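Speaker notes - collecting handover examples on two arms
Barnirden lab day, 12/13/21
Speaker: Widad Twal. Slides: Libor Hubáček.

Slide 1 - Title
Say who we are. I run collection at Fimstead, Libor does the training side. Questions at the end, but stop me if a word makes no sense.

Slide 2 - What we wanted
One arm picks up a cup, passes it to the other arm, the other arm puts it down. The policy learns from people doing this by remote control. No scripted motions anywhere in the set.
Mention that the Kanddale group did single-arm picking first and we borrowed their file layout. Don't get into the layout unless asked.

Slide 3 - The numbers
1,381 episodes kept. 33 objects, mostly cups, bowls and small boxes. Two operators, Roy Lambert and Colin Mottram.
Pause here. People always ask how long it took. We started in October and we are still going, so there is no final figure yet.

Slide 4 - What one episode is
Starts with both arms at rest and the object on the table. Ends when the object is standing on the table again and both grippers are open. Everything between is recorded: joint positions, gripper opening, all camera views.
If the operator drops the object, the recording continues. If they recover, we keep it and tag it "recovered." If they can't, it goes in a separate folder. Libor wants the failures too, but not mixed in.

Slide 5 - Operator rules
Read these out, they are short on the slide.
Move at a steady pace. No waiting in midair to think.
Change the starting spot of the object every time.
Change which arm gives and which arm takes.
Don't fix a bad grip by pushing the object against the table.
Roy broke the second rule for a whole morning and we could see it in the training results. He has said I can tell this story.

Slide 6 - Why wrist views matter
The overhead view is fine for reaching. During a handover the arms cover the object and the overhead view loses it. The wrist view is where you can still judge whether the fingers are lined up.
Go to the next slide and leave it up for a bit.

Slide 7 - Handover from the wrist

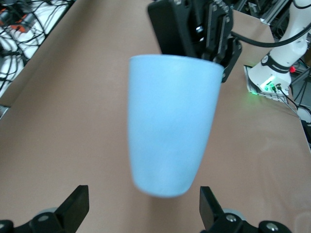
Cup held upside-down by the other arm, base between the two fingers of the arm with the camera.

Point to the fingertips at the bottom. This is the part of the task where operators differ most. Colin closes early and lets the giving arm adjust. Roy lines up first and closes late. Both are in the set and both are labeled by operator.
Also point out that the cup fills the middle of the view and its lower half is soft. We did not filter out blurred images.

Slide 8 - Checking
Howard Ellwood reviews each batch at double speed. He marks the moment of first contact and the moment of release. When the marks don't agree with the gripper log, the episode comes back to me.
Most of those were clock drift between the cameras - fixed now, but the older batches had to be shifted by hand.

Slide 9 - What's next
Clear objects, which we have avoided so far. A third operator from Liew. Fewer cups.
Leave the contact slide up during questions. Libor takes anything on model size.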